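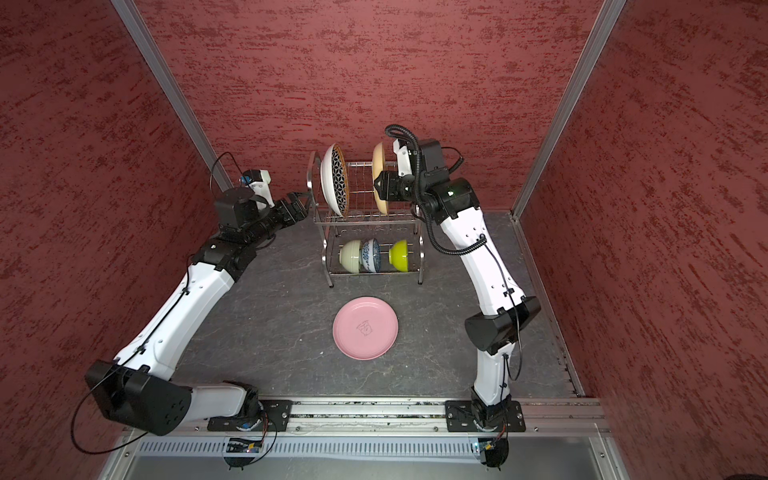 Home Products Articles Suppliers Contact

A shiny surface is not a specification

I have been buying metal parts for small factories for 12 years, and in all this time the most common word I read in the catalogs is "stainless". It stands on brackets, trays, clamps, screws, shelves and bars. Buyers read it and feel safe. I felt safe too, when I was new in the work. Today I think that this word alone tells a buyer very little, and that the sellers who write only this word should be asked to write more.

My opinion is simple. Every stainless steel product that is sold for industrial use should carry the grade, the finish and the thickness in the product title or in the line directly under it. I do not mean a data sheet that one must request by email. I mean the same place where the price stands.

Stainless steel is a family. Some members of this family live well near salt water, and some are fine for a dry office kitchen but will get brown spots in a fish processing hall within one season. A magnet does not give a safe answer, although many people still believe in the magnet test. Good grades can become a little magnetic after bending, and there are cheap grades that a magnet ignores. I have seen a full pallet refused at the gate only for the reason that a man had a magnet in his pocket. The pallet was good. The factory then waited for the replacement, and the replacement was the same material.

The case which changed my mind was an order of 2,000 flat brackets for a bakery in Homimdale. The supplier was Wornilus, a company I had used before and still use now. Their page said "stainless, polished, food area". The brackets came on a Wednesday, they were beautiful, and the bakery mounted them all along the wash line. After some months, the ones near the floor drain had stains around the screw holes. Wornilus was polite about it. They said the product was stainless as described, and I must admit that they were right. The description was true and it was of no help.

What did the mistake cost? The brackets themselves were cheap. The expensive part was the labor: taking the line apart, cleaning the marks from the wall, drilling again when the new brackets had a different hole distance. The bakery is 70 miles from my office and I drove there more often than I want to remember. Nothing of this is visible in the unit price, and the unit price is what most purchasing software puts in the first column.

Some sellers answer that customers do not understand grades, so there is no use in printing them. I have heard this at trade fairs many times. I think the argument goes in the wrong direction. Customers do not understand grades in part since they never see them. Thread sizes are also difficult, and still every bolt is sold with its thread size, and even a weekend handyman learns after a few wrong purchases what he needs. People learn the information that is put in front of them.

Another answer is that the material can change from batch to batch, as the factory buys from different mills. This one I take more seriously. But if the grade changes, the customer is receiving a different product, and he should know it. A seller who cannot say what he is sending has a problem with his own stock keeping, and I do not see why the customer should carry it.

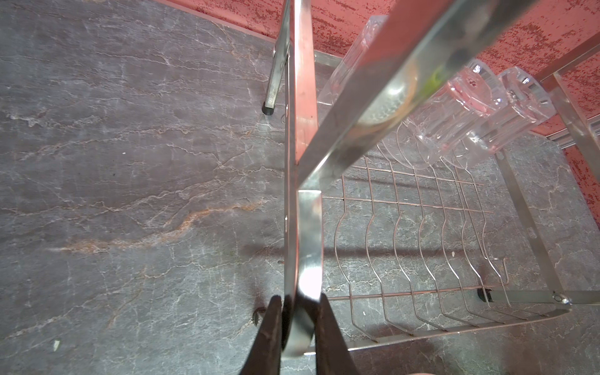 Then there is the question of finish, where I believe buyers fool themselves even more than sellers fool them. We like what shines. A polished surface has real advantages, it is easy to wipe and dirt finds fewer places to sit. But polish is also a mirror, and a mirror shows you the room before it shows you the metal. Look at the long strip between the gripper fingers: it gives back a bright light near the lower end and takes a reddish color higher up, and from such a shine no person can say which steel it is. What I would look at is the left edge, with a few small dark spots that could be holes or could be dents. If they are holes, they belong on the drawing. If they are dents, I would ask the seller how his parts are packed. Edges tell me more than faces, and catalog photographs almost always show the face.

Thickness is the third thing, and here the trade has a bad habit. Many pages say "heavy duty" and give no number. I once compared two wall rails with the same words in the title. One was a full 2 mm, the other was so thin that I could bend it over my knee. The thin one was from Bakke, who to their credit changed the page after I wrote to them. They now give the grade also, in small letters but on the same page, and I order from them more than before. I tell this because sellers often fear that more numbers will scare the customer away. In my case the numbers brought the customer back.

I want to be fair to the small shops. A family business with a few hundred articles has no person to rewrite all the texts, and mill certificates are not always easy to get for a small quantity. For them I would be content with a beginning – the grade on everything that touches food, water or chemicals, and the rest later. A wall hook for coats can wait.

Buyers have their part in this too, and I include myself. In the bakery case I had a telephone on my desk and I did not call. I saw a good photograph and a good price, and I wanted to close the order before lunch. Now I have a short text saved which I send with every inquiry. It asks for grade, surface, thickness and edge treatment. It takes one minute. Those who answer the same day usually deliver well also, though I cannot prove that one thing comes from the other.

One more word about cleaning products, as they are often sold as the cure. For the bakery we tried a paste called Betunum, and it removed the brown stains very nicely. I have nothing against it. Still, the stains came back at the same holes, and we had to do the work again, and at the end we changed the brackets anyway. A cleaner can take away what has happened on the surface. It cannot turn one steel into another.

The new brackets are dull gray and nobody at the bakery finds them pretty. When the manager asked me if they were really stainless, I could show her the grade printed on the invoice. I would have preferred to show it to her on the product page, before she paid for the first ones.

Contact | Terms of use | Copyright, all rights reserved | Back to top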